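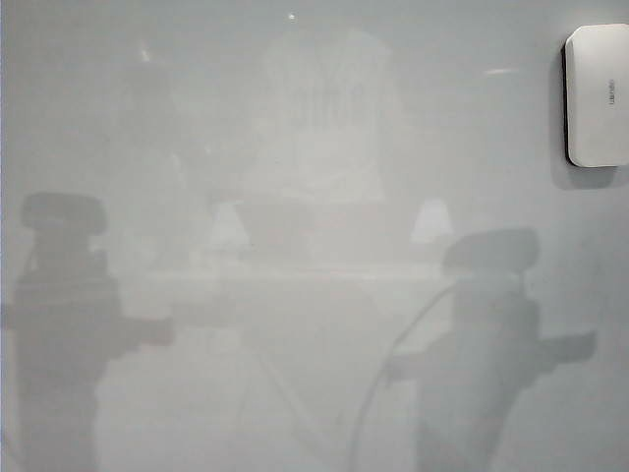
Villidico WP-2 Glossy Wall Panel

Interior lining panel for kitchens, wash rooms, corridors and work rooms
Finish: high gloss, pale gray
Made by Warkard at the Bretcombe works

Overview

The WP-2 is a rigid sheet for covering interior walls that are cleaned often. It is fixed over plaster, drywall or old tile with adhesive and joined with push-in strips. The face is closed and does not need paint or sealer. The panel is not structural and must not be used to brace a wall or to carry shelves on its own.

WP-2 replaces the WP-1. The two sheets have the same face color but a different edge, so they cannot share a joint strip. If you are extending a room that was lined with WP-1, order the step strip (listed under Accessories) or finish the old run at a corner.

Where it can be used

Indoor walls only. Fix to dry, sound backing. Suitable behind sinks, prep counters and hand dryers. Not for use within 18 inches of an open flame or a cooking surface, on floors, on the inside of shower trays, or in rooms that are left unheated through the winter. Ceiling use is possible with the mechanical fixing kit. Adhesive alone is not approved overhead.

Sheet data

Face: smooth, high gloss
Color: pale gray, single shade
Back: sanded for adhesive
Edges: square cut, film protected until fitted
Storage: flat, fully supported, face to face
Conditioning: in the room, out of its wrapping, the night before fitting
Minimum room temperature during fitting: 70 °F
Maximum run before an expansion joint is needed: 11 feet

Sheets from one batch are matched for shade. The batch mark is on the back, near the short edge. Check it before cutting. Sheets from different batches should be kept to separate walls, where a small change in shade does not show.

Reflection and lighting

A high gloss face picks up light from windows and ceiling fixtures as a soft reflection. This also shows up any hollow or hump in the wall behind. Check the backing with a straightedge before ordering. Where it is out by more than 1/8 inch over the length of a door, skim it first or choose the satin sheet, WP-2S, which has the same build and takes the same trims.

Long linear fixtures mounted close to the wall give the hardest test. Set them back where the layout allows.

Cutting

Cut with a fine-tooth saw, face up for hand saws and face down for circular saws. Leave the film on. Support both sides of the cut. Clean the edge with a block plane or fine file, working along the sheet. Do not score and snap. Holes for pipes and boxes are made with a hole saw, and should be 1/4 inch larger than the item passing through. Inside corners of cutouts must be drilled round before sawing. A square inside corner will start a crack.

Fixing

Use the Warkard panel adhesive or another solvent-free type approved for rigid sheet. Spread it over the whole back with a notched trowel. Dabs leave voids that sound hollow and allow the sheet to move.

Start from a plumb line and work away from it. Press each sheet from the center out with a flat roller. Leave a 1/8 inch gap at the joint strip and the same at floor and ceiling. Fill the perimeter gap with sanitary sealant after the adhesive has set.

Peel the film back a hand's width at each edge before fitting trims. Remove the rest when the room is finished, and no later than 2 months after delivery. Film left longer than this, or exposed to direct sun, becomes difficult to lift.

Mounting items on the panel

Light items such as signs, sensors and small network equipment can be fixed through the sheet into the backing. Drill an oversize hole, set a bead of sealant around it, and tighten the screw by hand. Do not rely on the sheet to hold the thread. Plan cable exits before the sheet goes up. Heavier items need blocking in the wall, fitted first and marked on the drawing.

Cleaning

Wash with warm water and mild soap on a soft cloth, then rinse and dry. Diluted bleach cleaners may be used if rinsed off within the time stated on their label. Avoid scouring pads, cream cleansers, acetone and paint thinner. Fine scratches can be reduced with plastic polish. Deep ones cannot be repaired and the sheet has to be replaced.

Accessories

Joint strip, push-in
Inside corner, outside corner
Edge cap
Step strip, WP-1 to WP-2
Mechanical fixing kit for ceilings
Sanitary sealant, matched gray

Ordering

Whole sheets only. Sample squares are sent on request and are cut from current stock. The Bretcombe works closes for two weeks in July, and orders placed in that period are packed when it reopens. There is no Sunday delivery. For cutting lists and trim counts, send a dimensioned wall drawing to Nuanchan Yensuk at the technical desk, with door and window openings shown.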